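Can a machine do the chores yet?
Speaker notes, Grernley open evening, 11/23/18

Before starting
Check the clicker. Water on the left side of the lectern. Ask for the house lights at half, as people like to write things down during the middle part. Talk runs to the end of the cold plates slide, then questions.

Opening
Say hello, thank the organisers, say who I am and that I work on the floor side at Nukance, fitting machines into places that were built for people. I don't sell anything and there is no leaflet.

Ask for hands: who owns a dishwasher? Who owns a robot? Most people will put a hand up for the first and keep it down for the second. Then ask what the difference is, and wait. Let two or three people answer. Somebody usually says arms.

My answer is that a dishwasher had the job changed to suit it. You rinse, you load the racks the way it wants them, you unload. The washing part is automated and the handling part is still yours. Most of the chores people complain about are handling.

What already works
Keep this short, they know it.

Floors, if they are clear. A round vacuum does a fair job on a kitchen and a poor one on a room with a fringed rug and a phone charger in it.

Lawns, with a wire round the edge.

On the shop floor, moving boxes of one size from one place to another. Stacking pallets. Welding the same seam all day. Screwing down a lid when the lid always turns up the same way round.

Point out that in every one of these the thing being handled is stiff, or isn't handled at all.

What nearly works
Picking mixed items out of a tote. Good on tins and cartons, bad on nets of oranges. Mention the trial at Leka in April, where we had a single arm on a packing bench for 14 shifts. It managed 59 per cent of the lines without anybody stepping in. The packers thought that was poor. I thought it was better than I had feared. Both views are fair, and say so, because there will be someone in the room from a warehouse.

Don't get drawn into wages here. There is a question time.

What doesn't work
Slow down for this bit, it is the main part of the talk.

Cloth, bags, film, paper, cables. Anything that changes shape when you pick it up. A mug is the same mug wherever you hold it. A pillowcase is a different shape every time, and the machine has to work out what it has got before it can do anything with it.

Folding a towel: possible, slow, and the towel has to be a plain one. Folding a fitted sheet: I have not seen it done well, and that includes by me.

Changing a bin liner. Ask the room to run through it in their heads. Find the opening, get it apart when it's stuck to itself, shake it, keep hold of both sides, get it over the rim. We do it while talking to someone else. There are at least 3 steps in there that I would not know how to write down for a machine.

Prop: take the bin liner out of my bag and open it one-handed. Then try it with a pair of kitchen tongs. Practise this beforehand, it took too long last time.

Why two arms
People ask why the lab machines have two arms when one is dear enough. Sheet material is the reason. With one grip, a thin sheet swings and curls as it likes. With two you can pull it to a shape, and once it has a shape you can bring it up to something, a window or a panel or a box.

The trouble is that the two arms now have to agree. Pull too hard and the sheet slips out or tears. Too little and it bows in the middle. A person feels that through the fingers and corrects it without thinking. Many grippers feel very little. Some have a camera near the wrist and go by what they see.

The bit with the sheet
Leave the slide up and stop talking for a few seconds so they can look at it.

Then say: thin grey sheet, held at the top right corner by one gripper and at its lower end by a small clamp on the other. It still curves a little as it hangs, even with a hold at each end. The clear pane behind it shows a reflection of an arm, with a little blue light on it, and the sheet has a bright reflection of its own. You and I sort that out at once. A machine going by its camera has to learn that the arm in the pane is not a third arm.

Ask how many people have walked into a patio door. Move on. 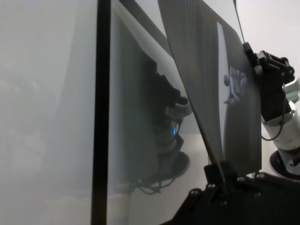
Cold plates
Last slide, the one from Hemance. It lists the jobs their kitchen staff said they would hand over tomorrow. Scraping cold plates came top, then wiping down, then taking the rubbish out. Cooking was nowhere on the list.

Read the list out, as the print is small from the back.

My view, if pressed for one: wiping a flat surface will come first, and it will come in canteens and hospitals before it comes to houses. Laundry will take longer than the adverts say. I would not put a year on either — I have done that before in public and it was brought up again.

Likely questions
Cost. Say the arm is often the cheaper part and the fitting-in is what you pay for.

Safety around children. Slow machines, light arms, a stop button. Say plainly that I would not leave one running alone in a house with a toddler.

Jobs. Tell them what happened at Leka: the packers stayed and the arm was moved to returns.

Will it do the ironing? No.

Collect the tongs from the lectern before leaving.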